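Bin picking demos: change to the recording procedure

Flodance has closed the April round of hand-guided and remote-controlled demonstrations on the bin cell. The set stands at 562 usable episodes, of which 117 were recorded by leading the arm by hand and the rest from the Studa remote station. A further 39 were dropped during review, mostly for late gripper closure or for an operator pausing over the bin long enough that the policy would learn the pause.

Hand guiding remains faster for coarse approach. Its weakness is at the wall of the bin, where the operator's push on the wrist shows up in the torque signal and has to be filtered out before training. Remote episodes have a clean torque signal but run longer. Median length is 73 percent above hand guiding for the same pick, and most of the difference is spent in the last few centimeters of descent.

Cable slack is now a line on the pre-session checklist. Run the wrist through its full rotation at bin depth before the first episode, and confirm that the bundle clears both the gripper and the walls. Check the clamp at the bin corner at the same time. A bin that shifts between episodes invalidates the stored frame, and the error is hard to find afterward.

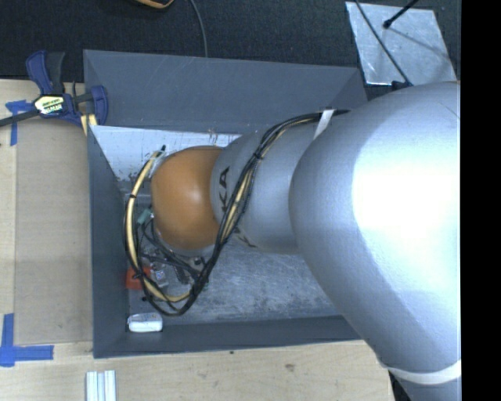
Ruchti wrote in after the last issue to argue that mixing the two methods in one training set is a mistake, that the policy picks up two different speeds and averages them badly near contact, and that the hand-guided episodes should be kept for pretraining only.

The point is fair and has not been tested here. Time-normalizing the approach segment removes part of the speed difference, but it leaves the contact segment as recorded. Two training runs are queued, one on the mixed set and one on remote episodes alone, with the same held-out picks for both.

Femeck has updated the episode viewer to show method and operator station in the file list. Files recorded before the update need to be re-indexed once. Station bookings for the next round open Friday at 9 a.m.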